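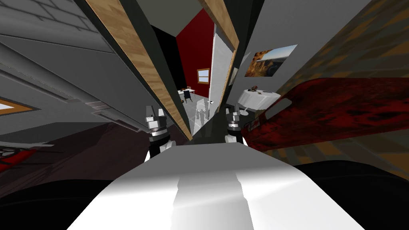 1/ Write-up of the Flendby fault, for the people who asked last week. It's all in simulation, so no hardware got hurt. We run the two-arm robot through the Lanach house and log every run.

2/ The task is short. Pick something up, take it through the doorway into the red room with the desk, put it down. We did 200 runs overnight on the new Flendby build. The planner was the same one we used in December.

3/ 9 of them ended with the robot marked "done" and the item not in the red room. There was no error, no retry and no stop. The log says success and the run closes.

4/ I blamed the doorway first. The opening is tight for two arms, and we have had trouble with the trim before. I replayed all the bad runs and found no contact with the trim or the door in any of them.

5/ Next I looked at the grip check. Flendby treats a grip as good if the finger gap stays above a minimum. It never asks what is in the gap. With two things between the fingers, one rough and rust-brown, one slim and pale blue, it has no way to tell you which one it means. 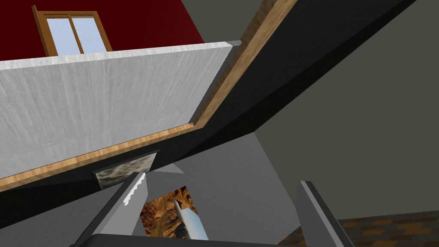

6/ In the bad runs the gap reading changed by some 3 mm partway through the carry. That is the target slipping out while something else keeps the fingers apart. The check passes the whole time.

7/ The old build caught this. It compared the gap at pickup with the gap at release. That comparison got dropped when we moved the gripper code over from Bisutska. My merge, and I missed it.

8/ Why I'm calling it a safety matter: the same check tells the arm it may move at full speed. A real arm would be swinging a badly held object at full speed past whoever is standing there.

9/ The comparison is back in. I also added a stop if the gap changes during a carry. 100 new runs since then, and every "done" matches where the item ended up.

10/ If you are on Flendby with the Min gripper package, check your config for the release comparison. If it's missing, cap arm speed until you update. The patch is in the usual place.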